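August 2019

Long day with the arm, and my knees know all about it. I've been on Hurkley (the cell, named after the road outside) since just after breakfast and I've only now sat down with a cup of tea and some toast.

It all started with the hand dropping things. Well, dropping one finger's worth of things. Whenever the wrist turned past a certain point the index finger went limp for a moment and then woke up again, which smells like a cable to me every single time. I swapped the finger first anyway, don't ask me why, and lost most of the morning to it. Same fault, lovely new finger!

So off came the cable. The collar at the wrist end had worked itself nearly a full turn loose, and one of the pins inside looked dull and a bit chewed. I cleaned it, but I didn't trust it, so in went the spare from the Verkilero box (the last one, must order more, they took until December last time and I'm not going through that again). I gave it a bigger loop than the old one had. The old one was pulled so tight at full reach you could have played a tune on it.

Then greasing, which I'd been putting off. The sheet says every 2000 hours and we were 220 over. Oops. Joint 7 was dry and made that little creak I've been pretending not to hear. Wiped the rest down while I had the cloth out, and wrote it all in the book for once.

After tea break I did the zero positions again, because you have to once the wrist has been apart, and it came out 8 mm off to the left. Had a small sulk, found I'd typed the old tool length in, typed the right one, and it was spot on. Ran it slowly over to the fruit basket with my thumb on the stop button the whole way. 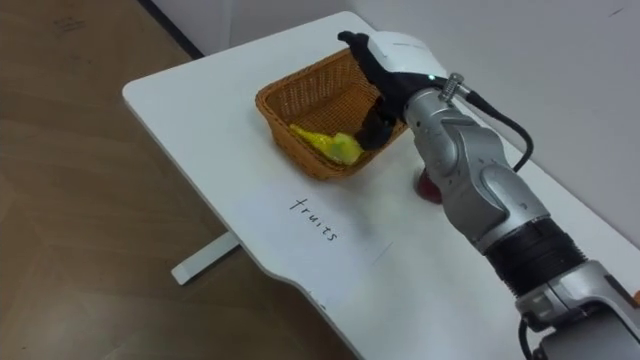 Hand in the basket next to the yellow fruit, new cable looping out from the wrist, green light on.

I'm leaving the speed turned down overnight and I'll go round the bolts again in the morning before I put it back up. Also need to ring Palacios about the grease, we're scraping the bottom of the tub. And find my good hex key, which was on the windowsill at lunch and now isn't.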